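4. Storing coins and silver pieces in the Mastholm cabinet

4.1 Before loading, leave the cabinet open overnight in the room where it will stand. Do not load it on the day of delivery.

4.2 Fit one anti-tarnish strip to each drawer. Press the strip against the rear wall -- never against the lining.

4.3 Place each coin in its capsule and close the capsule until it clicks. Hold coins by the edge only.

4.4 Lay necklaces and bangles flat in the lower drawers. Pieces with enamel or loose beads must be wrapped singly.

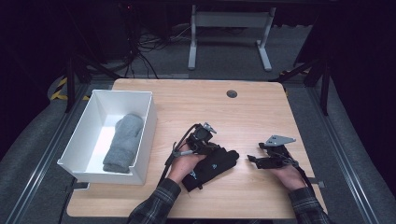

4.5 Enter each item on the inventory card, using the drawer and row numbers. The full cabinet takes 216 capsules.

4.6 Slide the drawers home in order, lowest first, and turn the key a quarter turn clockwise.

Note: The load limit is 10 kg per drawer. Bars and medals over 500 g belong in the base drawer.

CAUTION: Do not use dip cleaners on plated or oxidised silver. The dark finish in engraved areas is part of the design and cannot be restored.

4.7 Replace the strips every December. Spare strips are sold in packs of 20 -- quote part name Cima when ordering.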